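Dec 13, 2020
Kelcombe workshop, bench 2

Started with the finger pads. The old rubber ones on the hand gripper had gone shiny and let go of anything smooth, so both are now faced in black felt, glued and left under a weight overnight. The lower edge of the left pad is still ragged. It will do until January, when I mean to cut a proper set from the Tedetti sheet.

Refitted both fingers, checked the gear mesh, closed and opened them 20 times by hand. No binding. Backlash at the tip is 2 mm, same as before, so the felt has cost nothing there. The Femurent firmware still reports the closed position as 461 counts, which is wrong by the thickness of the new facing. Left the offset alone for now. I want a full set of readings first. 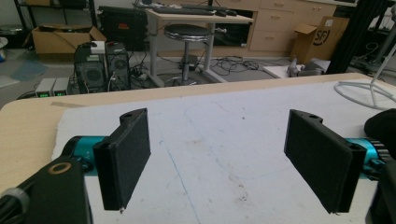 Both fingers over the foam board, new pads on. Pencil arcs are faint.

The foam board needs replacing. Old pencil curves and specks all over it, and I can no longer tell which arc belongs to which setting. I'll redraw in ink on a fresh sheet and tape it down at all four corners.

Supplies stayed on the floor beyond the table. Cable runs there are a mess and I lost a good while tracing one lead back to the wrong box. Labels on the list again.

Ran the Baluyot grip routine after lunch: 63 closures logged, almost all within tolerance. The bad ones came together near the end, which makes me suspect the right-hand clamp screw. Marked it with paint pen so any creep will show.
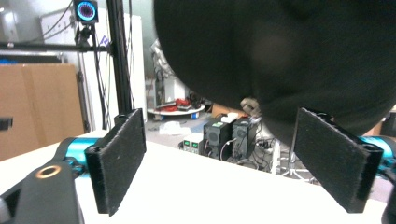 Fingers open above the white top. Camera and ring light on the black pole behind.

Ring light next. On the matt pads it gives very little glare — the rubber used to throw a white patch across every close-up. May drop the brightness a step and compare.

To do: clamp screw, zero offset, labels, foam board. Order more felt.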